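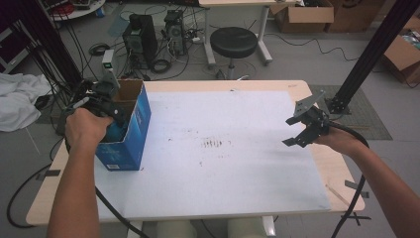

An open cardboard box, blue on the outside and brown on the inside.

Why is cardboard so strong?

Hello! I'm Raquel, and I think about boxes a lot more than most people do. I used to work in the packing room at Teixeira, where we sent out plates and teapots, and I spent my first week there worrying about how a bit of brown paper could possibly look after a teapot. It can, though, and I want to tell you how.

First, a word about the word

People say "cardboard" for all sorts of things. Cereal boxes, egg trays, birthday cards, the tube in the middle of the kitchen roll – we call the whole lot cardboard. Box makers are fussier than that. The thin, bendy sort that a cereal box is made from is called paperboard or cartonboard. The thick sort that parcels come in is called corrugated board. Corrugated means "folded into ridges", and it's a lovely word to say out loud.

Look for the wiggle

Find an old parcel box (ask first, in case somebody wants it) and tear off a corner of one flap. Now look at it edge-on. You should see a wavy line running along the middle, squashed between two flat sheets, a bit like the filling in a wafer biscuit. The flat sheets are called liners. The wavy bit is called the fluting, and each wave is a flute.

All three layers are only paper. If you could peel them apart neatly you would have three floppy sheets that couldn't hold up anything much. Glue them together with the wiggle in the middle and you've got something you can stand on. (I have stood on plenty. Some of them I went through.)

So what is the wiggle doing?

Each wave is a little arch. Arches are very good at carrying weight, and that's why people have been building bridges out of them for thousands of years. When you push down on the top of an arch, the push travels round the curve and down into the two ends. In cardboard there are rows and rows of arches side by side, all sharing the job.

The wiggle does something else too. It keeps the two flat sheets apart. To bend a piece of corrugated board, you have to stretch the sheet on the outside of the bend and squash the one on the inside, and paper really doesn't like being stretched. The further apart the sheets are, the harder that is to do. And most of the space in between is air, so the board stays light.

Air helps in another way. It doesn't let heat through very quickly when it's trapped in small spaces, so a corrugated box can keep your takeaway pizza warm for a while. Woolly jumpers work in much the same way!

Which way up?

Try bending your torn-off piece both ways. One way it folds quite easily, in a nice straight line between two flutes. The other way it fights back, and when it does give in it makes a horrible crumpled crease. That's because you're bending right across the flutes.

In most parcel boxes the flutes in the sides run up and down, like lots of tiny pillars. This means boxes can be stacked on top of each other in a lorry without the bottom one going flat. Turn a box on its side and the pillars are lying down, and it isn't nearly so strong. We had big arrows on ours at Teixeira so that everyone knew which way was up.

Where does the colour come from?

Brown is the colour the paper comes out if you leave it alone. Cardboard starts off as wood, or as old cardboard, and wood has a brownish stuff in it called lignin which helps to hold a tree together. If you want a white box you can bleach the paper on the outside, and if you want a colourful one you print on it. Very often only the outside gets the treatment, because the inside will be facing the shopping and the shopping doesn't mind.

Old boxes into new ones

My friend Américo Barros works at a paper mill in Bodbridge, and he once let me look into the pulper, which is like an enormous food mixer. In go the old boxes, in goes a lot of water, and round and round it all goes until you have a grey-brown porridge. The porridge is made of fibres, tiny hairs of wood that are too thin to see one by one. Sieves catch the sticky tape and the staples. Then the porridge is spread out on a moving mesh, the water drains away, and the fibres tangle together and dry into new paper.

The fibres do get a little shorter and more tired each time, so the mill mixes in some fresh ones. Greasy boxes are a problem as well. Oil and water don't mix, so if there's a lot of cheese stuck to your pizza box, tear off the messy part before you recycle the rest.

Have a go: the paper bridge

You will need three sheets of paper, two piles of books the same height, a glue stick and some coins.

Put the piles of books a hand's width apart and lay one sheet of paper across the gap. Add coins to the middle, one at a time. It won't last long.

Now fold your second sheet backwards and forwards into a fan, with folds as wide as your finger. Open it out a bit and lay it across the gap so that the folds run from one pile to the other. Try the coins again.

For the last test, cut the third sheet in half and glue the halves to the top and bottom of your fan (put glue along the ridges and be patient while it dries). You have made corrugated board! My best bridge held 23 coins before it tipped over, and that was my fault for sneezing.

Words to remember

Liner – the flat paper on each side of the board.
Flute – one wave of the wiggly paper in the middle.
Pulp – the wet porridge of fibres that paper is made from.
Lignin – the brownish stuff in wood that helps hold a tree together.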